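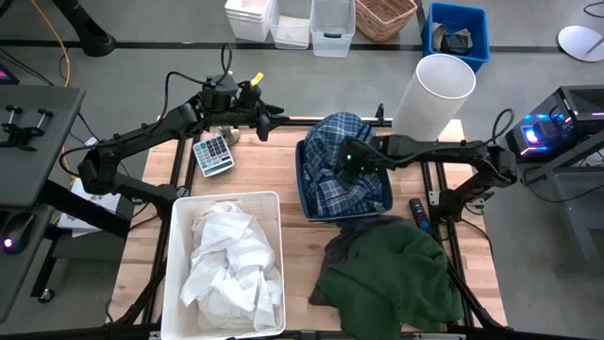 I'm looking for readers! More exactly, I'm looking for 17 people who'd like to read a history book before it's finished and tell me where it goes wrong.

I'm Hyun-seo Hyun and I edit popular history at Nalter, a small publisher with a very long list of ideas and a rather short list of staff. Next spring we're bringing out a one-volume history of roads, tracks and bridges in Britain, from the ridgeways through to the motorways, by Hernán Mosquera. It's a lovely thing. Hernán writes the way he talks, at full tilt and with his hands waving, and you come away knowing how a turnpike made its money and what a drover ate for breakfast. The draft is 540 pages long at the moment (it was 789 when it landed on my desk, so please be kind) and it's ready for fresh eyes.

I've now read it 4 times. I know it far too well to tell whether the chapter on packhorse bridges makes any sense to someone who has never given a packhorse a moment's thought. That's where you come in.

What I'd be asking you to do

You'd get the book in four parts, one a month, either as a printed bundle through the post or as a file, whichever you like. You read it in your own time and scribble on it. I want to hear where you got bored, where you got lost among the Acts of Parliament, which bits you read out loud to whoever was in the room. If you spot a wrong date I'll be thrilled, but In-ho Won is checking all the facts separately, so don't feel you have to sit there with an encyclopaedia.

At the end of each part there's a short form to fill in, and then a chat online on a Monday evening at half past seven. It lasts an hour. Gun-woo Jin runs these and he's very good at making sure the quiet ones get a word in. Hernán will join us for the last one, and he has promised to listen first and argue afterwards.

Who I'm after

You don't need a degree in history, or any exams in it at all. I'd love a few people who gave the subject up at school and always felt a bit cross about it. Teachers are welcome, so are walkers, lorry drivers, retired engineers, parents of children who ask too many questions. You do need to be 18 or over and able to stick with it through all four parts — we tried this with our canals book and lost half the group somewhere near Birmingham.

I'm especially short of readers in Wales and the north of Scotland, as those chapters were written last and I think it shows.

If you've worked for Nalter before, or you're a friend or relation of Hernán's, I'm afraid I can't take you on this time. Sorry!

What you get

There isn't a fee, I'd better say that plainly. You'll get a signed hardback when it comes out, your name in the thanks at the back (unless you'd rather stay out of it) and three other books of your choosing from our list. We pay the postage both ways on the printed bundles.

How to put your name down

Drop a line to I-seul Son at the Nalter office, through the contact form on this site, and put ROADS in the subject box. Tell her where you live, whether you want paper or a file, and the last history book you gave up on and why. A paragraph is plenty. I read all of these myself and the giving-up ones are my favourites.

We need to hear from you by the end of February. The first part goes out in March, and I-seul will write to everyone either way.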